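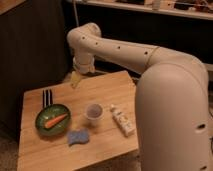
By the Corna Encyclopedia editors | Household and Furniture | Last revised 2021-08-30

Table (furniture)

A table is a piece of furniture with a flat top held at a useful height by legs, a frame or a central pillar. Tables are used for eating, writing, preparing food, playing games, handiwork and display. The word comes through Old French from the Latin tabula, meaning a board or plank.

History

Tables of stone and wood were in use in ancient Egypt, mostly as low stands that kept food and other goods off the floor. The Greeks used light tables that could be pushed under a couch after a meal. Roman households had both plain tables and costly ones, and some owners paid large sums for tops cut from a single piece of fine-grained timber.

In much of medieval Europe the usual dining table was a set of loose boards laid on trestles. It was put up for meals and taken down again when the hall was needed for something else. Tables with fixed legs became more common in richer houses from the 16th century, and the draw-leaf table, which could be made longer by pulling out hidden leaves, dates from the same period. The gateleg table followed and was popular in smaller rooms.

The furniture museum at Fernasora has 3,250 pieces in its care, among them 12 trestle tables from farmhouses in the Zekach valley. Two of these still have their first tops. The trestle gallery is closed in December.

Construction

Most wooden tables have a top, legs and an apron – the narrow frame that joins the legs just below the top. The legs are often fixed to the apron with mortise and tenon joints, though many modern tables use bolts and metal corner plates so that they can be packed flat.

Solid wood swells and shrinks across the grain as the air grows damp or dry. For this reason a solid top is not glued firmly to its frame. It is held with buttons, slotted brackets or screws in wide holes, which let it move a little without splitting.

Pale timbers such as beech, birch, ash and maple are often chosen for kitchens and workrooms. Beech is hard and even but moves a good deal with changes in damp. Pine is softer and cheaper, and marks easily.

Size

Dining and writing tables are usually between 70 and 76 cm high. Kitchen worktops stand higher, as they are used by people on their feet, and coffee tables are much lower. A dining table with seats on both sides is commonly around 80 cm wide or more, which leaves room for dishes in the middle.

Care

Oiled tops are wiped with a well-wrung cloth and oiled again when the surface begins to look dull. Varnished tops need less attention but are harder to mend, as a deep scratch may mean sanding the whole surface. White rings left by hot cups are caused by moisture held in the finish – they sometimes fade without treatment. Cloths soaked in oil can heat up and catch fire if left in a heap, and should be spread out flat to dry outdoors.

See also: Bench; Desk; Sideboard; Trestle; Workbench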